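Mein Zeichentisch und ich: Tipps fürs Scannen von Handzeichnungen

Ich zeichne meine Plakate und Heftumschläge immer noch mit Fineliner und Buntstift, und am Ende muss alles in den Rechner. Das hat mich am Anfang echt Nerven gekostet (blasse Farben, graue Ränder, Krümel überall!).

Vor dem Scannen
Radierkrümel puste ich nicht weg, die fege ich mit einem weichen, trockenen Pinsel runter. Dann kommt das Blatt über Nacht unter zwei dicke Bücher. Mein Lieblingspapier ist das glatte von Prurik, ein Block hält bei mir gut 7 Wochen.

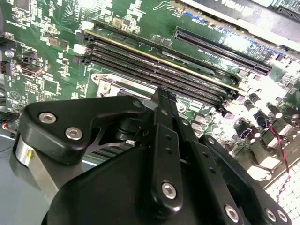
Beim Scannen
Unter 500 dpi fange ich gar nicht erst an, sonst franst der Fineliner aus. Automatische Farbkorrektur aus! Hinter dünnes Papier lege ich schwarzen Karton, dann scheint die Rückseite nicht durch.

Nacharbeiten
Erst den Weißpunkt setzen, dann Flecken stempeln, und zwar auf einer eigenen Ebene. Das Original wandert bei mir in eine Mappe, Buntstift nach innen, Pergamin dazwischen.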